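Home Safety Walk-Through, Kestirthorpe House
Date of walk-through: 2020-10-29
Filled in by: Leen Awwad
Copies: kitchen drawer, front office, and one for whoever takes over from me in January

Before you start, please read my comments as well as the boxes. I know they run on, but the boxes only tell you whether something passed, and half of what matters in an old house is in the story behind the pass. Mark each line OK, FIX, or ASK.

1. SMOKE AND CARBON MONOXIDE ALARMS

Upstairs hall alarm sounds when tested -- OK
Downstairs hall alarm sounds when tested -- OK
Kitchen alarm sounds when tested -- FIX
Carbon monoxide alarm by the boiler cupboard -- OK

Comments: The kitchen one gave a sort of tired chirp, so I changed the battery, and it is still not as loud as I would like. I have asked for a new one. It was put up long before my time and the date on the back has faded away completely, bless it. When the new one comes, please write the month on the side in marker.

2. STAIRS AND HALLWAYS

Handrail firm, top to bottom -- OK
Carpet flat on every step -- FIX
Light switch works from both ends -- OK
Nothing stored on the stairs -- ASK

Comments: The carpet has lifted on the turn, where everybody's heel comes down. I pressed it back and it popped right up again. Nasrallah Flooring will come out and look. As for the stairs being used as a shelf, I do understand that it's handy to leave the clean towels there for the next person going up, and I have done it myself, but I would love for us to find them another home. Could we try the bench?

3. OUTLETS, CORDS, AND CHARGING

No cracked outlet covers -- OK
No cords under rugs -- FIX
Power strips not plugged into other power strips -- OK
Phones and tablets charged on a hard, clear surface -- ASK

Comments: The lamp cord in the sitting room has crept under the rug again. I pulled it out and ran it along the wall, and if the lamp now stands somewhere you don't care for, come and talk to me and we'll work something out together.

Charging is the line I get asked about most. Phones get warm while they charge, and they need air around them, so please keep them off beds, sofas, and piles of laundry. If yours runs hot, slip it out of its case before you plug it in. A soft lining is lovely for the back of a phone, but it does hold the heat, and it holds grit as well, so give it a wipe while the phone is out.

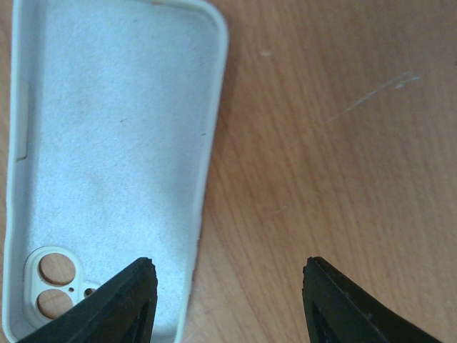
Domura wrote in the margin that the bedrooms upstairs have only one outlet each, on the bed side, so of course people end up charging on the blankets, and could we please have a little shelf put up before anyone gets scolded.

That is a very fair point and I should have thought of it. I've added shelves to the repair list. In the meantime the dresser will do if your cord reaches, and there's always the sitting room table.

4. KITCHEN AND HOT WATER

Extinguisher needle in the green -- OK
Fire blanket within reach of the stove -- OK
Stove knobs all click to off -- OK
Hot tap checked with thermometer -- FIX
Dish towels hung away from burners -- OK

Comments: The hot tap read almost 140 degrees, and I'd like it at 120 for the sake of our older guests and the little ones who visit. The dial on the Tikau heater is stiff, so please don't force it. I'll have it turned down properly and then measure again, letting the water run a good while first.

5. OUTSIDE

Front step light comes on at dusk -- OK
Path clear of leaves -- FIX
Bucket of grit filled for winter -- ASK
House number readable from the road -- OK

Comments: The leaves were swept in the morning and down again by lunch. Keep at it, please, especially near the drain. Does anyone know where the grit scoop went? I have looked in the shed and under the sink.

STILL OPEN

Kitchen alarm, stair carpet, bedroom shelves, hot water, grit scoop. Write your initials beside anything you finish, and add a note if it gave you trouble.

L. Awwad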